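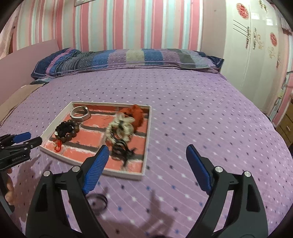
Muster im Schlafzimmer – wie viel verträgt ein Raum?
Sprechzettel, Vortrag im Gemeindesaal Parnent, 30 Minuten, danach Fragen

Einstieg
Kurz begrüßen, Licht erst danach runter. Gleich mit der Behauptung anfangen, die in jedem zweiten Einrichtungsratgeber steht: höchstens zwei Muster pro Zimmer. Ins Publikum fragen, wer sich daran hält. Pause aushalten.
Meine Gegenfrage: Woher kommt die Zwei? Ich habe lange gesucht und keine Begründung gefunden, die mich überzeugt. Meistens schreibt ein Ratgeber vom anderen ab.

Folie 1, Tagesdecke und Wand
Bild stehen lassen, erst mal reagieren lassen. Dann: gestreifte Tapete in Rosa, Lachs, Weiß, Hellblau und Mint. Davor ein langes Kissen, ebenfalls gestreift, aber viel dunkler, Marine und Königsblau neben Mauve und Grau. Und dazu die Punkte auf der fliederfarbenen Decke. Nach der Regel also längst durchgefallen.
Ich bin mir da nicht so sicher. Die Streifen an der Wand und die auf dem Kissen laufen beide senkrecht, das hilft. Die Punkte sind klein. Was mich stört, sind eher die Schranktüren: rote Blüten und dazu noch Schnörkel in Gold und Schwarz. Aufkleber auf glänzendem Weiß sieht man immer zuerst. Darüber darf man streiten, bitte auch tun.
Nicht vergessen: Geschmack des Bewohners geht vor. Wer in so einem Zimmer gut schläft, braucht mich nicht.

Folie 2, nur Text: »Ruhige Farben, ruhiger Schlaf«
Steht wörtlich im Prospekt von Sokivbridge. Belegt wird es dort mit einer Umfrage unter 1248 Kunden. Gefragt wurde, ob sie nach dem Kauf »zufriedener« seien. Zufriedener als wann? Mit dem Schlaf oder mit der Bettwäsche? Und wer eben 339 Euro für eine Garnitur ausgegeben hat, sagt ungern nein.
Hier nicht zu lange schimpfen, letztes Mal hat mich das fünf Minuten gekostet.

Folie 3, Tagesdecken allgemein
Wozu überhaupt? Übliche Antwort: Staub. Mag sein. Ehrlicher wäre: Man sieht das zerwühlte Bettzeug nicht. Das ist ein völlig ausreichender Grund.
Ein kleines, regelmäßiges Muster verzeiht Falten besser als eine einfarbige Fläche, das ist meine Erfahrung, mehr nicht. Stoffprobe von Flirna herumgeben, einmal uni, einmal gepunktet. Beide vorher knüllen! Muster wieder einsammeln.

Folie 4, Kissenrollen und lange Kissen
Ketilsson verkauft sie als »architektonischen Abschluss«. Vorlesen, Lacher abwarten. Ein Kissen über fast die ganze Bettbreite gibt dem Kopfende eine klare Linie, zugegeben. Zu zweit zieht immer einer dran. Für Leute, die sich nachts viel drehen, bleibe ich bei zwei einzelnen.

Schluss
Zurück zur Zwei. Vorschlag zum Mitnehmen: eine Woche lang ein Teil aus dem Zimmer räumen, dann entscheiden, ob es fehlt. Kostet nichts. Erst danach über eine neue Tapete reden.
Falls die Frage nach dem Budget kommt: nein, man braucht keine 3000 Euro für ein Schlafzimmer – und wer das behauptet, verkauft vermutlich welche.
Stoffproben zählen, Beamer aus, Schlüssel in den Briefkasten.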